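6 Setting up the desk organiser

Section 5 covered the drawer unit. Have both pieces unpacked before you begin this section, and keep the bag of rubber feet to hand. The Prasdale organiser comes in one piece and needs no tools. The Prasdale Wide is supplied with a clip-on end panel, and the steps for that are in section 9.

6.1 Choosing a position

1. Clear the part of the desk you intend to use and wipe it with a barely damp cloth. Let it dry fully.

2. Peel the backing from the rubber feet and press one on to each corner of the base. Hold each foot down for a slow count of 8.

3. Stand the organiser with its open front compartments facing your chair. The rear slot is the tallest and should be furthest from you.

4. Leave a gap of 2 cm between the back of the organiser and any wall. Folders with a raised tab will otherwise catch as you lift them out.

5. If you write with your right hand, you may prefer the organiser on the right and the drawer unit on the left, with the writing space between them. Swap them over if you find yourself reaching across your work.

Note: The feet take a day to grip properly. You can load the organiser straight away, but don't slide it. Lift it from the base.

Caution: Do not fix the feet to a freshly oiled or waxed surface. They may leave a mark. Bivaner sells a felt set for these desks, part number 293.

6.2 Loading the slots

Work from the back to the front. The organiser is steadier with the weight behind.

1. Put folders in the rear slot first, spine down, with the open edge facing up. Card and plastic folders can be mixed.

2. Give each folder one subject and keep to it. Colours are easier to find than labels when you are in a hurry, so use a different colour for each subject if you have them.

3. Add books next. A paperback should stand upright with the cover facing you or the spine facing you, whichever you find easier to read. Hardbacks will fit if they are no thicker than the slot.

4. Use the front compartments for small flat things such as envelopes, notepads and stamps.

5. Check that everything lifts out with one hand. If a folder drags its neighbour up with it, the slot is too full.

Note: The rear slot holds up to 2000 g. Spread heavy folders along the full width of it.

Caution: Do not stand drinks, plants or anything else holding water in the front compartments. They have no drain, and paper in the slots behind will soak it up.

6.3 The rest of the desk

The organiser is meant for things that stand up. Anything that has to lie flat, or that you pick up many times a day, should have its own place.

1. Put the phone stand at the back of the desk, on the opposite side from the organiser. Lead any charging cable down behind the desk — not across the writing space.

2. Lay a clipboard near the front edge, on the side of the hand you don't write with. Keep only the papers you are working on under the clip. Move finished sheets to a folder at the end of the day.

3. Put pens, clips and loose oddments in the drawer unit. The top drawer is the easiest to reach when seated.

4. Brushes and other things with long handles can go in the bottom drawer if they fit. Clean them first.

5. Once a week — Sunday evening suits most households — empty the front compartments and throw away what you no longer need.

6.4 Sharing a desk with a child

Children's things can share the organiser without a second set of folders, as long as the reading book has a regular place that they can see from the chair. Stand it in front of or beside the folders with its cover showing, so that a title like Charlie and the Chocolate Factory can be picked out by its purple cover and the large "ROALD DAHL" lettering, well before anyone has to read a spine. The green, blue and red folders can then be given to school letters, homework and drawings, in whatever order you agree between you. Small toys, the toy brush included, should be put away in the drawer unit before homework starts. Show the child how to hold the organiser steady with one hand while lifting a book with the other.

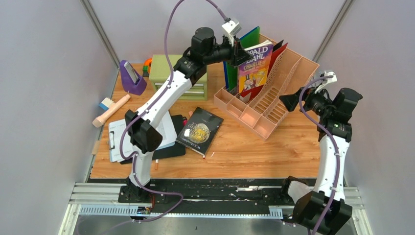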